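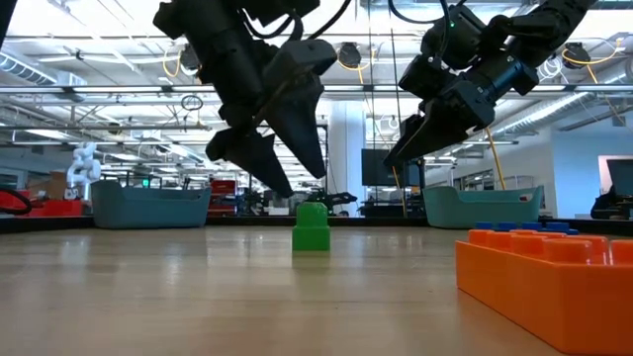

According to Jyoti Rana, the question of whether machines can do household chores is usually put too broadly, and ought to be asked one chore at a time. Her view has been widely repeated in the literature on domestic manipulation, the branch of robotics concerned with the handling of ordinary objects in homes, workshops and small retail premises.

Domestic manipulation

Domestic manipulation covers tidying, sorting, folding, loading and wiping, together with shop-floor equivalents such as kitting and shelf restocking. It is distinguished from industrial automation by the absence of fixed positions. A welding arm in a car plant meets the same part in the same place on every cycle, whereas a machine clearing a playroom floor may find a toy brick upright, on its side or under the couch.

Tabletop tasks

Much of the published work is carried out at a bench, with two arms and a small number of rigid objects. Large plastic building bricks are a common choice. They are light and durable, their colours are easily separated by a vision system, and their studs demand a degree of accuracy when one brick is to be pressed onto another. Placing bricks in a bin is regarded as an entry-level task. Joining and separating them is considerably harder, as both arms must agree on the position of the work and apply force in opposite directions.

Two-fingered parallel grippers remain the standard tool for such work. They hold flat-sided objects well but are poorly suited to cloth, cutlery lying flat on a bench, and rubbish bags. Multi-fingered hands offer a wider range of grasps at greater cost and with more frequent maintenance.

The Cloltotdale trials

The Cloltotdale trials compared two control programs, Flaker and Werneo, on a toy-tidying task. Each program was given 1000 attempts at picking up a single brick and placing it in a bin. Flaker completed 511 without assistance. Werneo, which was permitted to try again after a dropped brick, recorded a higher total but took around 110 seconds over its slowest placements. The organisers declined to rank the two, noting that a householder might reasonably favour either.

A second stage, held in June, introduced tea towels. Neither program produced a fold that the assessors would accept, and the stage was abandoned after 3 sessions.

Commercial use

Hattar, a supplier of shop fittings, has offered a two-armed sorting bench for spare parts counters. The bench handles boxed goods and moulded plastic parts; loose screws and anything in a soft bag are set aside for staff. No comparable product for the home has been released by the company.

Assessment

Rigid objects on a clear, well-lit surface are generally considered within reach of current machines, although at a slower pace than a person would work. Laundry, dishwashing by hand and the making of beds are not. Rana has argued that published success rates should be accompanied by the time taken and the number of human interventions, a practice followed at Cloltotdale but not yet universal.

See also: Bimanual manipulation; Grasp planning; Service robot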